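We use cookies to improve your experience. By continuing you accept our cookie policy.

3.2 Map updates from fleet data

Road geometry was collected by four delivery vans operating in Harska over 330 hours of driving. Each van logged position, heading and lane markings, and uploads were merged nightly into the base map. Segments with fewer than 80 passes were left unchanged. In October the Pakadside district was resurfaced, and lane offsets there were recomputed from the later passes only. The merged map agreed with the city survey on most arterial roads and did worse on ramps, where satellite reception was poor.
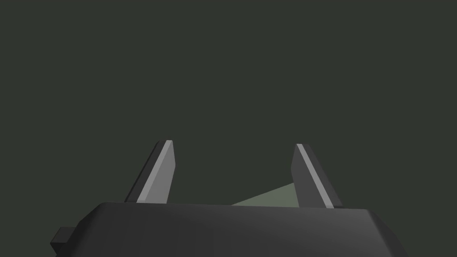 Figure 4. Simulated view, dark grey housing in the foreground.

How often does the base map need a full rebuild? Once a year was enough for Harska, with nightly merges in between.

Comments

Emlyn Maddocks, 30/05/2019: Were the ramp errors mostly lateral? We saw the same in Suven.
Qianru Liang: Mostly lateral, yes. See the appendix.
Tekle Asfaw: Is the merge code available?

Related items
Lane matching with sparse GPS traces
Open road data in Suven
Survey methods for small cities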